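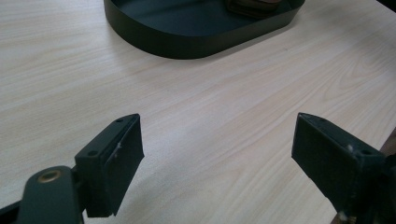

Pocket things on the dining table — tray, hook or drawer?

temness_kitchen
Hello all. I moved in May to a smaller flat and there is no hall, so the door opens directly to the dining table. Everything from our pockets lands there. I have now put a dark oval tray on the table and made the rule that keys, coins and small leather things go in the tray and nowhere else. My husband says a tray is only a mess with a border. Who is right?

lowshelf
Your husband, a little. I had a tray for two years. By the end it held dead batteries and a receipt for 344 crowns that I was keeping for a reason I forgot.

Sigrun Boström
I do not agree with lowshelf. A tray works if it is small and if you empty it every evening. Mine has low walls, so I see at once what is in it. Deep bowls are the problem, you never look at the bottom. Also please choose a color different from the table. On pale wood a dark tray is easy to find, also at six in the morning.

temness_kitchen
Thank you Sigrun, mine has low walls too. The keys are easy. What I can not decide is the coin purse. It is brown leather, rounded, with a zipper along the curve and a cat face with a bow pressed in the middle, in the Hello Kitty style. I use it every second day, for the bakery and the laundry machines. If it lies in the tray it covers the keys. If it lies beside the tray, the rule is already broken. 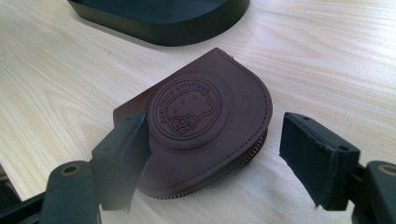 Re: where the coin purse should live

lowshelf
It should live in your coat. A purse on the table is a purse you leave at home.

oddbutton
Nice purse! My daughter would steal it in one minute. I would give it a place of its own, for example the left end of the tray, and the keys go to the right. Do not put the purse in a drawer, you will buy a second one and then you have 2 purses with half the coins in each.

Sigrun Boström
The coat is fine in winter, but in summer there is no coat. I vote for the tray. One thing about the leather: keys will scratch it where the design is pressed in, so lay it flat, with the face up, and put nothing on top.

lowshelf
Then we are back to a tray where things must not touch each other. I still prefer hooks — 3 hooks and a clean table.

temness_kitchen
I have no wall near the door, only glass, so hooks must wait. I will try it like oddbutton says for one month. If the tray is full of batteries I will come back and say that lowshelf was right.

Comments

ikunport_reader: We keep the coins in an old jam jar and take only what we need. No purse at all.

mira520: A jar is heavy to carry to the laundry machines, no?

ikunport_reader: The jar stays home. The coins go in the pocket.

Related threads

Small flat without a hall, where do the shoes go?
How to clean the teeth of a zipper on an old purse
Iyengar shelf, is the narrow one deep enough for mail?
Finora table oil on pale wood, did yours turn yellow?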